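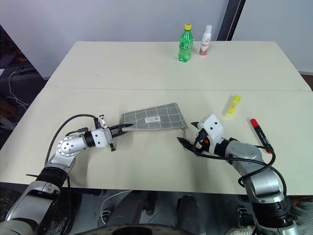

Our planner for Pukum treats a two-armed task as one problem with a shared clock, and getting that clock right took most of August! Each arm used to plan alone, then wait for the other (so much waiting). Now both grippers get their targets from a single perception pass, and a soft item like the grey pouch with the white grid gets a grasp point near each end, with the zipper pull marked as its own feature. The glue stick and marker go in as obstacles.

Damilola Ezeani wrote the segmentation node and I did the scheduler. We trained on 4,000 labelled views, then ran 200 trials in the Rindale simulator build, and 176 finished without a replan, which we're thrilled with!

Still to do: fabric folds confuse the edge detector, and the grasp scorer favours the left arm.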